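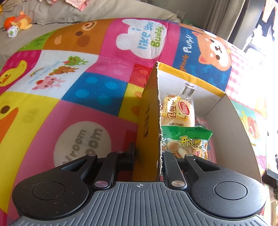 Berkay Akgül told us, while we were still finding somewhere to put our coats, that the worst rules are the ones written by people who have never held the gripper for a whole morning. I wrote that on the back of my train ticket, and it rather set the tone for the open day at Walisham.

I had gone expecting a hall full of fences and yellow lines, and there was a little of that downstairs, but most of the afternoon went on hand-held gripper work and on how to do it properly. They have a house code for it, 41 points long, and they were good enough to give each of us a copy to scribble on. Point 2 is my favourite: look the gripper over before you start, pins, links and finger pads, and say so aloud to whoever is with you. The talking felt silly to me for the first few minutes and then quite companionable!

A good long stretch of the code deals with containers. An open cardboard box of wrapped snacks is a fine thing to practise on, with one finger inside the wall and the other outside, and the code asks you to go slowly there and to write down a torn edge if the box has one. Soft backgrounds get a page too. A patchwork blanket full of cartoon animals is perfectly allowed, so long as you leave it as it lies until the set is finished - no tidying between takes, which I would find very hard.

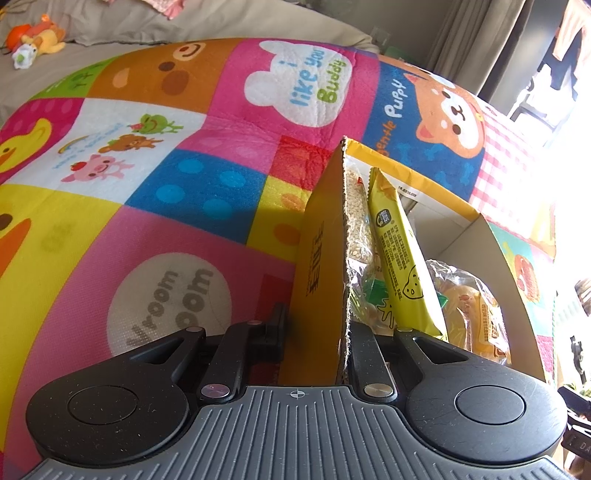 Somebody near the window wanted to know whether all this wouldn't simply slow people down, and whether a good operator couldn't be trusted to use common sense. It was a fair question and it got a long answer, most of it about the Jastgate set, where 821 recordings out of 2,000 had to be put aside. The notes hadn't said who was working or what had been moved, so there was no way of checking them afterwards.

We had tea after that, with very good flapjacks, and I got into a muddle with a lady from Robles over point 17, on food packets. Her reading was that a packet must be swapped once its film splits. Mine was that you only note it down. We asked, and the wording is being looked at again before the October issue, so I have left a question mark beside it in my copy. The next open day is at Kikville, on a Friday, and places are booked at the front desk.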